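Part-time table resetter wanted, shared study lounge (April start)

Hi! I run the study lounge on the upper floor of the Rolland building, and I'm looking for someone tidy, cheerful and not too proud to wipe down a table twenty times a week. The job is 18 hours a week, split into late afternoons and evenings, and it pays $20 an hour. We're called Prorano (yes, people ask, and no, it doesn't mean anything).

The lounge is popular with students and people who work on their laptops, and what they like best are the round wooden tables with the big gray sofas. You sink in, you spread out, you forget what you brought. By evening a table can have quite a collection on it.
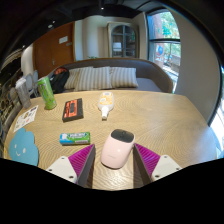

So your main task is the reset. When a group leaves, you go over, gather up whatever's on the wood and sort it: things to keep for the owner, things that belong to us, things for the recycling. A computer mouse goes straight into the lost and found drawer with a note of the table and the time. Same with backpacks, except those go in my office. Drink cans and cups get emptied in the back sink first (please, please empty them first, I've mopped that hallway enough). Then wipe the table with the grain, put the cushions back on the sofa and you're done!

Little paper things are trickier. Stickers and leaflets look like trash and half the time somebody comes back for them the next day, so we hold on to them for a week in a tray by the door. If you're not sure, keep it.

We had 3,000 visits last year and I'd like this year to be busier, so I need a person who can do a table quickly and still say hello to the people at the next one.
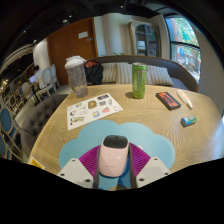
WHO I'M LOOKING FOR

You're 18 or older and can stay until closing at 9 p.m. You don't mind sticky cups. You can tell somebody kindly that we're about to close, and you like putting things in order, even other people's things. Experience in a café or a library is great but I'm happy to train you, it takes me two evenings.

WHAT YOU GET

The hourly pay above, free use of the lounge on your days off, and all the tea you can drink. There's also a bus pass if you're coming from the Kilov side of town.

HOW TO APPLY

Send me a few lines about yourself and the evenings you can work, using the contact form on this site. No fancy résumé needed. Or stop by Prorano, Rolland building, room 88, any time after 3 p.m., and ask for the manager. I'll show you the tables and you can see if you like the place.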